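Mar 17, 2023

Relabelling the drum episodes

I spent most of this week on the segmentation tool, so this post is mainly notes on that. The arm side of the project is paused until the new wrist mounts arrive from Onuoha.

For anyone who hasn't read the earlier posts, Prarken is the name I gave to the set of scripts that takes two-handed gripper recordings and turns them into training episodes. It reads the video from each hand, lines the streams up in time, works out the pose of each gripper, and cuts the result into pieces that a policy can learn from. The last step is the one that has been giving me trouble.

The old cutter was simple. It watched the jaw width, and when the width dropped and held for 16 samples it called that a grasp. When the width opened back up it called that a release. On boxes and mugs it was fine. On thin things it was poor, as a wrapper or a plastic bag has hardly any thickness and the jaws close nearly as far as they would on nothing at all. The cutter couldn't tell a grasp on a wrapper from a missed one, so it threw out good episodes and kept bad ones.

I went through the laundry and kitchen recordings by hand to see how bad it was. There were 502 episodes in the batch. Of the ones involving a washing machine drum, 29 had been cut in the wrong place, usually in the middle of a movement.

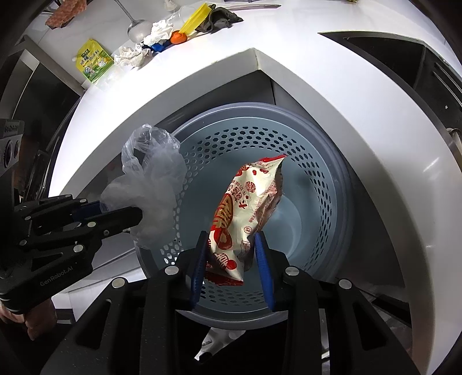 The new cutter uses the picture as well as the jaw width. I crop the region between the jaw pads, run a small classifier on it, and get a score for whether there is material between them. The score is noisy on its own, so it goes into a two-state filter along with the width and the speed of the gripper. A grasp now needs the width to be steady and the score to stay high while the hand moves. If the hand moves off and the score falls, the segment is marked as a miss and kept in its own folder, where I can use it later for failure detection.

Clear plastic is still the worst case. The classifier was trained mainly on opaque objects, and inside a drum it has the perforated metal as a background, with all those holes in rows. Through clear film the holes still show, and the score drops as if the jaws were empty. I tried adding an edge feature, which helped a bit with crumpled film and did nothing for flat film. I may just label a few hundred more crops and retrain.

The drum caused a second problem, in the pose tracking. Visual odometry wants features that are distinct from each other, and a regular grid of holes is about the least distinct thing you can point a camera at. The matcher would lock on one row off from the correct one and the whole trajectory would jump sideways by the hole spacing. The fix was to mask the drum and track only on what lies outside it. A cluttered countertop is very good for this. Once I weighted the features above the door opening more heavily, the jumps went away on every recording I've checked so far.

Doaa Tawfik suggested a third change, and it was the best of the lot. When both hands are recording, each one often sees the other. I had been treating the second gripper as something to mask out. She pointed out that its shape is known, so it can be used as a constraint between the two trajectories. I fit the outline when enough of it is visible and add a relative pose term to the solver. It adds some time to each episode, but the two hands now agree with each other, and for handovers that matters more to me than either one being perfect in world coordinates.

A few smaller things went in as well. The episode viewer, Puvis, now shows the jaw width and the material score on the same timeline. You can drag a cut point and it saves straight away. I fixed the colour shift on export, which came from reading the channels in the wrong order in one place only. The config file no longer accepts unknown keys without complaining, after I lost an afternoon to a misspelled "centre".

Next job is to rerun the planner on the recut data. The planner picks which hand goes first when there are items both in the drum and on the counter, and I suspect some of its odd choices came from the bad cuts. I'll use the Berkgate test split so the numbers can be compared with the August ones. The training run is set for 1891 steps, same as before, and I'll post the curves when it's done.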